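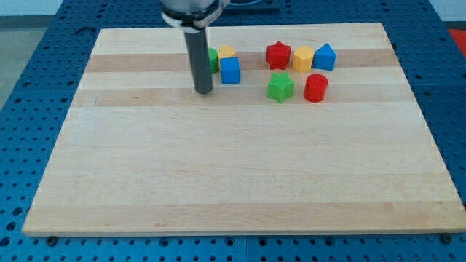
321 shares | 9 comments

Manju Kashyap has ten minutes before the next run and says so twice. She writes the cell rules at Cangate, the ones taped inside the door, and she's on the second rewrite since May.

First version was too long. "Nine pages. People signed it and went back to work."

Now it's two. Start of shift – check the stop button, check the speed cap, say out loud who has the pendant. One person has it. "Not one at a time, one per shift. If you hand it over you write it down."

What about small stuff, toy blocks, light parts? Same rules. She gets a bit short here. "The arm doesnt know it's a toy. Your hand is still a hand."

Alun Pritchard came over from Piluno, where the habit was to reach in during a pause. He doesn't now. "Paused isn't stopped. I had that wrong for years." He'd like the retest after a tool change to be shorter, and they argue about it, not for the first time. Change the tool, redo the reach limits, run it slow. Kashyap won't cut it. "A longer tool is a diffrent robot, as far as I'm concerned."

Near misses go in the log with no names. Some 10 so far, mostly sleeves and cables.

Does she want the rules used at the Hervieu site too? "They can have them. They should change them, their floor isn't our floor." Then she's off, pendant in hand.

2 shares today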